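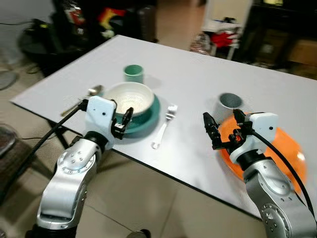 How much table does one person need for a meal?
A width of 27 inches is enough for a plate, a cup and cutlery without elbows touching the next person. Measure along the edge where the chair goes.

Setting up an eating corner in a small kitchen
Braulio Trujillo, updated 11/04/2025

These steps cover a fixed corner with two walls and one rectangular table. Round tables need a different layout and are not covered.

1. Mark the footprint
Tape the outline of the table on the floor, then tape a second line where the back of each chair will be when someone is sitting in it. Open every nearby door and drawer. If any of them crosses the tape, move the outline and check again. Leave the tape down for a full day of normal use.

2. Check the floor
Set a level across the spots where the legs will stand. Small differences are taken up with adjustable feet. Screw-in feet of the Trilico type need a pilot hole; the Burkia ones are nailed in and cannot be adjusted later. Do not use folded cardboard.

3. Finish the walls
Wash both walls with dish soap and water, rinse, and let them dry overnight. Fill dents and sand them flush. Prime any patched area before the color coat. Paint the corner line first with a brush, then roll outward while the edge is still wet. Matte finishes hide uneven plaster but mark more easily. Satin wipes clean and shows every ridge.

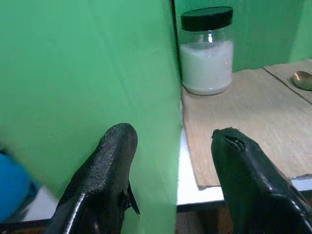

Bright green with a smooth, matte surface.

Apply two coats. Strong greens and reds may take 3. Wait for the time on the can between coats, longer in January if the room is unheated.

4. Place the table
Keep the table 10 millimeters off each wall so that the edges do not rub the paint. Tighten the leg bolts with the table standing upright, going around in turn and stopping when each one is snug. Repeat after the first week.

5. Keep the surface clear
Store on the table only what is used at every meal. For dry goods, a 1000 milliliter jar is a practical upper limit; anything larger belongs in a cabinet. Wash and dry a jar completely before refilling it. Never top up old contents with new.

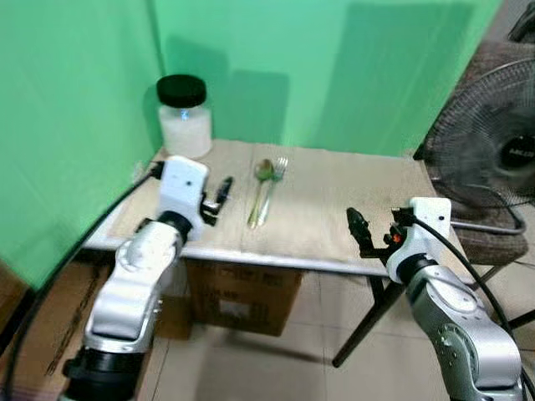 Can sugar and salt be stored next to the stove?
Both pick up moisture from steam and will clump. Keep them on the far side of the room in a jar with a tight lid, and break up any lumps with a dry fork.

Parts list: adjustable feet, filler, primer, wall paint, masking tape, level, hex key.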